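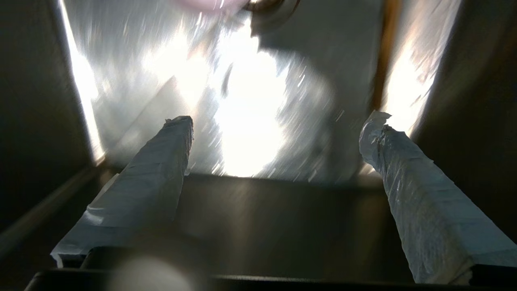
Community Help > Kitchen > Sinks & Faucets

Tags: stainless steel, water spots, cleaning

Water spots keep coming back in my steel sink

I've got a single undermount basin and the bottom is always kind of dull and streaky, even right after I scrub it. I tried Gokis powder and now I'm worried about fine scratches! Do I just live with it? 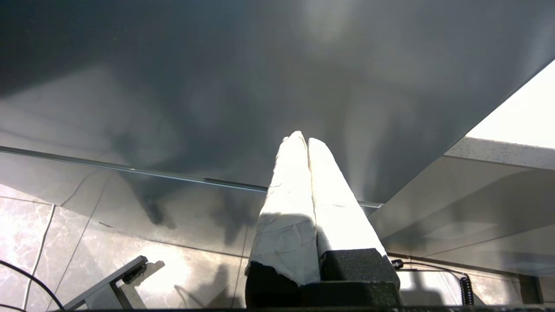

Hiltstead Kitchen & Home Club

posted by funau_kitchen

Ekanayake
Put the powder away! Dish soap and a soft cloth, always along the grain, then rinse and dry it (the drying is the big one). For old spots I lay a paper towel soaked in white vinegar on them for 10 minutes. Pull the strainer basket and get under the rim too.
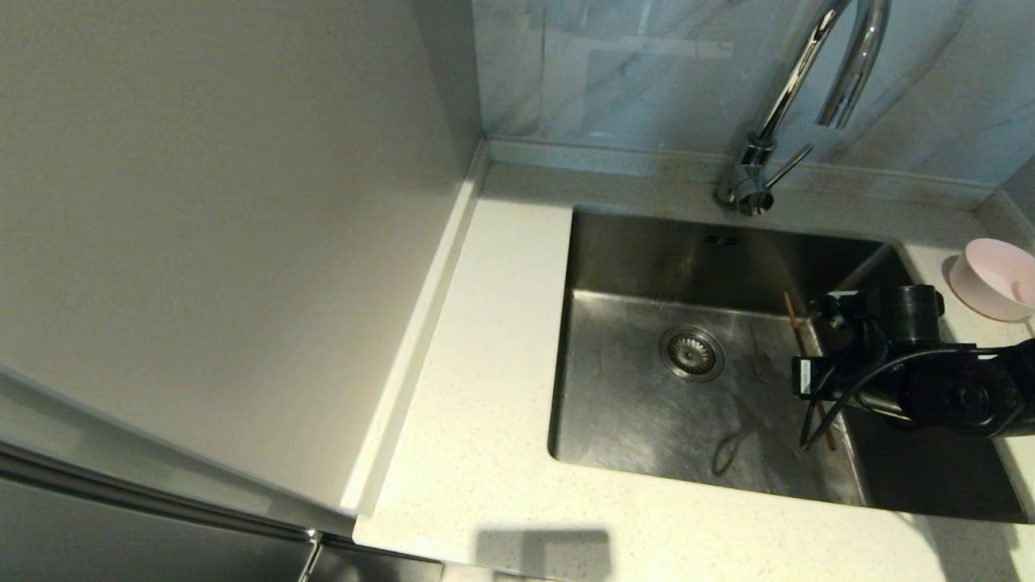
Page 3

tilebytile
just wipe it

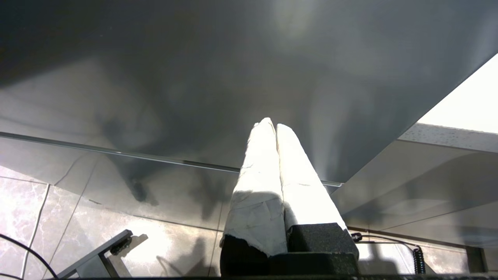

marbleandmop: Please keep that vinegar off any real marble nearby, it etches. I lost a nice patch of counter that way. On the steel it's fine, rinse well and don't leave it 30 minutes like I did.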